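From: Allthorpe Athletic Conference Office
To: Member Schools Mailing List
Date: 30 January 2019
Subject: Re: Reporting of concussion and return-to-play cases

> The Brurodby athletic department requests clarification before the
> winter championships. Under the current handbook, a school must notify
> the conference office when a student athlete is held out under the head
> injury protocol. The handbook does not say when that notice is due, nor
> whether it applies to injuries in practice. Two of our recent opponents
> seem to read the rule differently. We would also like to know whether
> our medical staff may continue to send paper forms.

To all member schools:

The conference office thanks Brurodby for its inquiry. Several other departments have raised the same points by telephone, and the reply is therefore being sent to the full list.

Notice is due by noon on the day after an athlete is removed from play. The rule covers games, scrimmages, supervised practice and conditioning sessions. It applies equally to athletes who are cleared the following morning - a removal is reportable even when no concussion is later diagnosed.

The notice itself should contain the sport, the date of removal and the setting in which the injury took place. It should not contain the athlete's name or any clinical notes. Those remain with the school's medical staff, and the conference office will return any form that includes them.
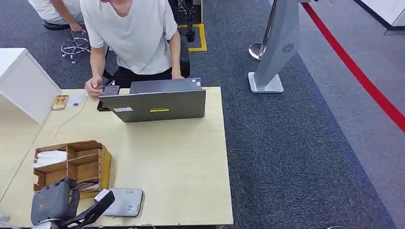

Paper forms will be accepted through the last day of February. After that date, all notices must be entered in Plendex, the reporting system already used for eligibility lists. Each school may register up to 3 reporting users, at least one of whom must be a member of the athletic training staff. The full entry form should be completed on a laptop, like the gray one on the desk, as the supporting documents cannot be attached from a smartphone. The phone version may be used to open a case from the sideline and to receive the confirmation code.

Schools are reminded that return-to-play decisions rest with the treating physician and the school's own medical staff. The conference does not approve or deny clearance. An athlete who has been held out may not compete until the clearance date has been entered, and game officials have been instructed to refer any question on this point to the host school's athletic director.

For reference, the office received 108 removal notices during the fall season, from a combined roster of 2269 athletes. Four sports accounted for nearly all of them. The office believes that practice injuries were underreported, given the differences in interpretation noted by Brurodby, and it asks that schools review their fall records and submit any missing notices on the paper form. No penalty will be applied to late fall notices received before the February deadline.

Departments sending athletes to the indoor meet at the Mushi Fieldhouse should note that the host will have a physician on site for all sessions. Removals at the meet are to be reported by the athlete's own school - the host will not file on behalf of visitors.

Requests for Plendex accounts should be sent to this office by reply, off the list, with the subject line "Reporting user."

Conference Office
Allthorpe Athletic Conference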